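Hustadeck, Vukdale site -- Cell 3 weekly safety check, April
Checked by: Sabina Kováčik, with Ward Segers from the afternoon shift

Emergency stop within reach of both chairs: OK. Ward moved his chair again, bless him, so we tried it from the new spot too.

Speed limit at 700 while people are near: OK.

Gripper fingers, wear and grip: OK, though please keep an eye on them.

Cables clear of the walkway: TO DO. Dirk has promised clips, and I'll chase him nicely.

Table surface: OK. Scuffed, but sound and level.

Handover talk at shift change: PARTLY. It happened on 3 shifts out of 4. I know the old packing bench had its own chatter and you could pick things up just by standing there, and now one person minds the cell alone for 40 minutes at a stretch -- so do please stop and talk to each other.

Training: Ruxandra is signed off. Nathalie would like one more go at the stacking routine before she runs it by herself, and I think that's very sensible of her. Blocks first, cartons after.
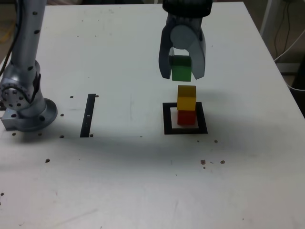
Her next session is at half past two, and Ward will sit in with her.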